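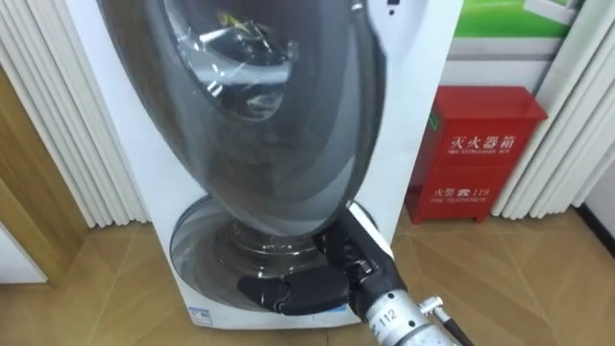 Brillness to trial low-chemical cleaning program in community housing

28 Feb 2019

Household cloth supplier Brillness has signed an agreement with Mikus, a not-for-profit housing provider, to trial a low-chemical cleaning program across 68 rental homes. The trial will run until the end of September and will be offered to tenants at no charge.

Under the agreement, each participating household will receive a starter kit of microfibre cloths, a window cloth, a bathroom mitt and a spray bottle for water. Tenants will be asked to use the kit for routine cleaning of kitchens, bathrooms, windows and floors, and to keep a short log of any other cleaning products they buy during the period.

Pankaj Nautiyal, who manages tenancy services at Mikus, said the organization had received regular inquiries from tenants about the smell of cleaning products used in shared hallways and laundry rooms.

"A number of our tenants have told us that they would prefer unscented products in the areas they share with their neighbours," Mr. Nautiyal said. "We also hear from families who find that the cost of sprays and wipes adds up over a year. The trial will allow us to look at both matters before we commit to any change in our own practice."

The homes taking part are spread across three buildings, the largest of which is Drutovero, a low-rise complex completed for Mikus as family housing. Tenants at Drutovero were invited to an information evening earlier this month, where Brillness representatives demonstrated the cloths on a stovetop, a glass shower door and the seats of a parked car. Almost 28 households were represented.

Participation is voluntary. Tenants who join may withdraw at any time and may keep the kit. Those who prefer their current products are under no obligation to change, and tenancy inspections will be carried out on the same basis for all households.

Shared areas

The program will also extend to lobbies, stairwells and common rooms, which are cleaned under contract by Ahuja. The company will use Brillness cloths and water for dusting, glass and general wiping in these areas. It will continue to use disinfectant in shared washrooms and in garbage rooms, and wherever it is required following a spill or illness.

Ahuja staff will work with a colour-coded set of cloths so that those used in washrooms are kept apart from those used elsewhere. Cloths will be collected at the end of each shift and laundered by the contractor. Cleaning schedules posted in each lobby remain unchanged.

Mikus has asked that tenants direct any comments about the cleaning of shared areas to the tenancy office and not to individual cleaning staff.

Care of the cloths

Jarmila Pešek, training coordinator at Brillness, said most questions at the information evening concerned washing.

"People are quite comfortable with the idea of wiping a counter with a damp cloth," Ms. Pešek said. "What they want to know is how to look after it. Our advice is to rinse the cloth well after use, hang it to dry, and wash it separately from cotton towels, which shed lint. Fabric softener and dryer sheets should be avoided, as they leave a coating on the fibres."

A printed care card is included in every kit. It advises that cloths used on raw meat juices, pet accidents or similar soiling be washed before they are used again, and that window cloths be kept for glass, mirrors and polished metal only. The card is available in large print from the tenancy office.

Brillness recommends that a separate cloth be set aside for vehicles, where grit picked up from door sills and floor mats could otherwise scratch household surfaces. A fifth cloth will be added on request to the four in the standard kit for tenants who have an assigned parking stall.

Measuring results

Tenants will complete a brief questionnaire at the start of the trial and another at its close. The questions cover spending on cleaning products, time spent on routine cleaning, and general satisfaction with the results. Responses will be recorded by unit type and will not be linked to tenants' names.

Ahuja will report separately on the quantity of product used in shared areas, and on any areas where the contractor considered it necessary to return to its former methods. Mikus has stated that it will publish a summary on its website, including any unfavourable findings.

The agreement does not oblige Mikus to purchase goods from Brillness at the end of the trial. Kits have been supplied by Brillness at its own expense, and the housing provider has received no payment for taking part. Tenants will not be contacted by Brillness for sales purposes, and contact details will not be shared with the company — a condition requested by tenant representatives and included in the signed agreement.

"We were clear from the outset that our tenants should not find themselves on a mailing list," Mr. Nautiyal said.

Kit distribution

Kits may be picked up from the tenancy office during regular business hours. Tenants should bring their unit number and a signed copy of the consent form, which was delivered with the latest building newsletter. Further copies are available at the office counter.

Delivery to the door can be arranged for tenants with limited mobility. Households moving into one of the participating buildings after the trial has begun may still request a kit, although they will be asked to complete only the closing questionnaire.

Replacement cloths will be provided once during the trial if an item is lost or damaged. Worn or unwanted cloths may be returned to the tenancy office, where a collection bin has been placed beside the front counter.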